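Skernetden

Skernetden is a design standard for low-energy housing, used mainly in the Plarau district and the neighboring town of Tarnholm. It applies to new homes and to the conversion of older ones. The standard covers the building envelope, fresh air supply, shading and the reuse of rainwater. It does not deal with furniture, appliances or the habits of residents.

A home is rated at one of three levels. Level 1 requires a continuous layer of insulation and an airtightness test. Level 2 adds fixed shading on all windows that face the afternoon sun. Level 3 adds a rainwater tank of at least 200 liters for each dwelling, connected to the toilets or to an outdoor tap.
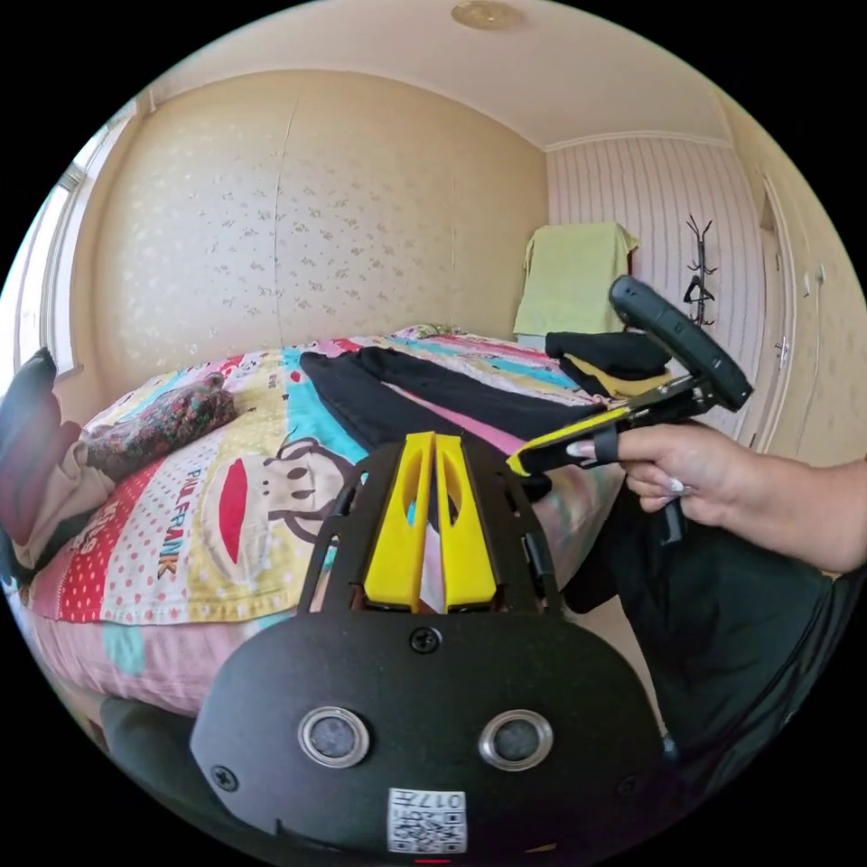
Marit Oskelund

Bedrooms are treated separately from other rooms. The design temperature for a bedroom in winter is 18 °C, and each must have its own air inlet, placed away from the head of the bed. Inlets may be closed by hand but may not be sealed.

Plans are checked by the architectural office Varma, which also keeps the register of rated homes. A rating is tied to the building and passes to the next owner. It lapses if the envelope is altered without a new test.

The standard has been criticized for leaving out the energy used to make building materials. A supplement on timber and brick is in draft.

See also: Cross ventilation; Thermal bridge; Rainwater harvesting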